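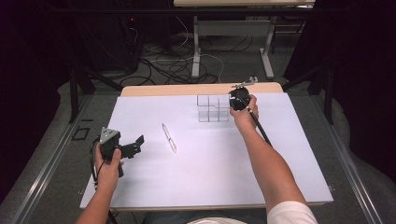

A reader wrote in after the last post to say that sorting clear plastic by eye is a waste of effort and that the recycling number stamped on the bottom tells you everything. I used to work that way. The trouble is that most of the clear plastic in my kitchen bin has no number on it, or has one molded so faintly that I need a flashlight and a fingernail to find it.

So I went back to the water test. Fill a bowl with tap water, add 2 drops of dish soap to break the surface tension, cut a small piece from the item and push it under with a spoon. Polypropylene and polyethylene come back up. PET and polystyrene sink. Trapped air will float anything, so the piece has to be flat, and it has to be pushed under properly before you let go.

To separate the two that sink, I use salt. Dissolve 10 level teaspoons in 500 ml of warm water, let it cool, and repeat. Solid polystyrene is only slightly denser than fresh water and rises in the brine. PET stays down. Foamed polystyrene floats in anything and should be left out of the test.

Results from one week of packaging: the Burkex salad lids sank in both bowls, which fits PET. The Rastier yogurt cups floated in fresh water. The Flarkia bakery trays sank in fresh water and rose in brine, and they also crack with a sharp white line when bent, as polystyrene tends to. The bakery tray had no stamp at all.

The method has limits. PVC sinks along with PET and the salt won't tell them apart. Laminated film gives an answer for the whole sandwich, and that answer is of no use. Labels and glue shift the result on small pieces, so I cut away from them.

The drop-off site on Ignacio Street takes PET and polypropylene on Saturday mornings. Polystyrene goes in the trash there, and I have stopped buying the bakery trays. I still have to test the egg cartons.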